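Clelten Packing Arm
Equipment for grocery and condiment order lines

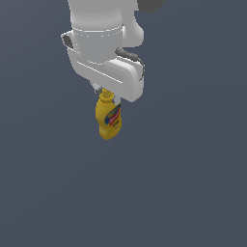
Salvador Baptista had one request when the Clelten was first discussed for his line: "Let it take the reaching and leave us the checking." The division of work set out on this page follows that request closely.

The Clelten is a single-arm picking unit for sites that pack mixed grocery orders by hand. It lifts one item at a time from a supply tray, carries it upright and sets it in the order box. The two-finger hand is suited to squeeze bottles, such as mustard, as well as jars, cartons and small cans. Items are held by the upper body or neck, and grip force is set separately for each product, so that soft-sided bottles are not dented.

Work at the packing station

At a manual station, one person reads the order, walks to the shelf, picks, packs and seals. With the Clelten installed, the arm performs the pick and the placement. The operator confirms the order on the screen, inspects the box, adds any item the arm is not set up to handle and releases the box for sealing. The operator may stop or slow the arm at any time without asking a supervisor.

The Bidari warehouse has run the unit on its condiment line since June. During the acceptance run, 1,000 picks were attempted and 972 were completed without assistance. The remaining items were placed by the operator on duty. Most of these were bottles that had tipped over in the tray, and the tray inserts have since been changed.

Staffing and training

Bidari did not reduce the number of people on the line. Two packing positions were reclassified as station operator positions, at a higher pay grade. Employees who preferred to remain in manual packing were permitted to do so. Rotation between the two kinds of work takes place every two hours, following comments from staff that watching the arm for a full shift was tiring.

Operator training takes 5 days and is given on site during paid hours. It covers starting and stopping the unit, clearing a dropped item, changing trays and teaching the arm a new product. No programming experience is required.

Specifications

Items per hour, mixed order: 300
Hand: two-finger, parallel
Items per pick: 1
Operators per station: 1
Product setup: by operator, at the screen
Tray inserts: Marinho standard or tall

Service and ordering

The Clelten is supplied and maintained by Brendier. Site visits are arranged before any quotation is issued, and the employees who will work at the station are asked to attend. Replacement finger pads and Marinho inserts may be ordered separately through the Brendier parts desk.

Page updated Tue 3 June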